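Korden Turntable Readings: README

Thanks for downloading this little collection. It holds speed, rumble and wow readings taken from secondhand belt-drive turntables, and it grew out of a long-running argument over whether a new belt really does much for an old deck. We never quite settled the argument, but we did end up with a good pile of numbers, and it seemed a shame to leave them sitting on one laptop in Brulstead.

Please read this file through once before you open the tables. It's a bit long (sorry!), but most of the questions we get by mail are answered somewhere in it.

What you get

There are readings from 30 turntables. Each one was measured with the belt it arrived with and then again with a new belt, at both 33 and 45 rpm. Of the 30, 16 have a plain platter mat, 9 were measured with the owner's own mat, and the rest came to us with no mat at all, so we left them that way. The mat column tells you which is which, and I'd urge you to look at it before you start comparing rumble figures, as it matters more than I expected when we began.

Files

readings.csv – one row per deck, per belt, per speed
decks.csv – what we know of each deck's age and past repairs
belts.csv – inner length, width and thickness of every belt
audio/ – the test-tone recordings, as WAV files
notes.txt – things scribbled down while measuring, tidied up only a little

Columns in readings.csv

deck_id: a short code such as K07. It matches decks.csv.
belt: old or new.
speed_set: 33 or 45.
speed_error: percent, positive when the platter runs fast.
wow: percent, unweighted. We know many people like it weighted, and you can work that out from the recordings if you need it.
rumble: decibels below the reference tone, so a bigger number is a quieter deck.
mat: plain, owner or none.
warm: yes if the motor had run through a full record side before the reading. A blank means we forgot to write it down.

How the readings were made

Every deck stood on the same Skollness wall shelf and was leveled with a bubble level before anything else was touched. The same cartridge went onto every arm that would take it. Two decks have arms with fixed cartridges, and you'll find them marked in decks.csv. They are perfectly nice turntables, but please keep their rumble figures apart from the others.

The tone came from one Laitinen test record, played as seldom as we could manage and brushed before each side. The signal went through a plain phono stage with its filter switched off – do remember that when you look at the very lowest notes, because there is a good deal going on down there that a normal listener would never hear through ordinary bookshelf speakers.

Known problems

K11 slipped badly on its old belt and never held 45 long enough for a proper reading. We kept the row and left the number blank.

K19 hums. We swapped the leads, moved the ground wire and tried another outlet, and it still hums. Use its speed readings by all means and be gentle with the rest.

The belt thickness figures were taken with a hand caliper, and rubber gives when you squeeze it. Suha measured all of them so that at least the squeeze would be the same each time.

None of this tells you how a deck sounds with music. People write to ask which one is best, and I always have to say that I like K04 and that Suha can't stand it.

Using the data

You're welcome to use the tables and recordings for anything you like, including paid work, as long as you name Korden as the source. If you share a changed version, please say what you changed. Should you find a mistake, write to us with the deck code and the row, and we'll check it against the paper sheets, which we've kept.

Changes

Version 2: fixed swapped mat entries for K22 and K23, added the 45 rpm recordings.
Version 1: first release, in June. 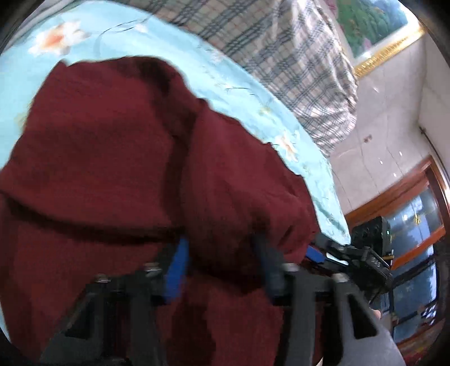
Written by Jouko Seppälä, with measurements by Suha Khasawneh
Last updated 27th July

If you have an old belt-drive deck and would like it in the next version, drop us a line with the model and its history as far as you know it. Direct-drive owners, we're fond of you too, but there's no belt for us to change.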